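Home | Forums | Workshop Talk | New Posts | Search

Cleaning cloths for safety glasses - do you keep them in the case?

parri_bench
Got my clear wraparounds scratched up again and I blame the cloth. I toss it in the hard case with the glasses, and by January the whole thing was full of sanding dust. Am I dumb?

Farkar438
Not dumb, but yeah, that's your scratches right there. Cloth lives in a drawer at my place. Case is for glasses only.

morkbridge_mo
Disagree! If the cloth isn't in the case I end up using my shirt, and that's way worse. Just wash it. I have 4 and rotate them.

Farkar438
You wash them, sure. Most people don't.

parri_bench
Guilty, mine has never seen a washing machine lol. What about spray? I've been going dry.

morkbridge_mo
Oh no, never dry! Spray first, then wipe. No fabric softener when you wash the cloths either - it leaves a film.

pulo_shopcat
I'm with mo on keeping one in the case, but I keep a second one out on the table too (mine are the little pink ones). Case open, glasses off to the side, spray bottle within reach, and I do the whole lot before I put anything away
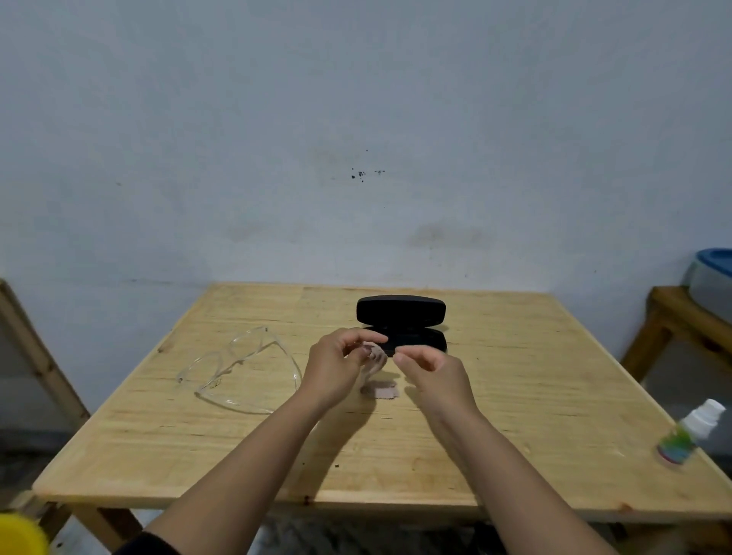

and then I wipe out the inside of the case as well, the corners get gritty. Takes me a minute, tops. Still on the same pair I had when I moved shops, so I'm sticking with it.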